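Pludley open day, August

We got to the Angelovski joinery in Pludley a little after nine, when the parking lot was already full. The firm opens its doors once a year and had 19 people signed up for the morning tour. Biljana Angelovski took us around herself.

The timber store came first. It holds mostly ash and oak, stacked with spacers and left to settle before cutting. Then the machine hall, which was loud, and the spray room, seen through a window – no visitors inside during work. They finished 889 kitchen doors last year, and most were painted. Green is the color customers ask for most at the moment, usually with the grain left showing.

Viorica Stoyanova runs the fitting bench. She let us try hanging a door on Drandum hinges, and mine needed two goes. Handles go on last, after the paint has cured for a week.

Lunch was soup and bread in the yard. The showroom upstairs stays open until four, and the seconds shelf by the stairs is worth a look if you need a single drawer front. 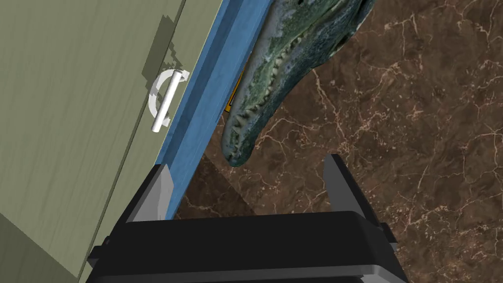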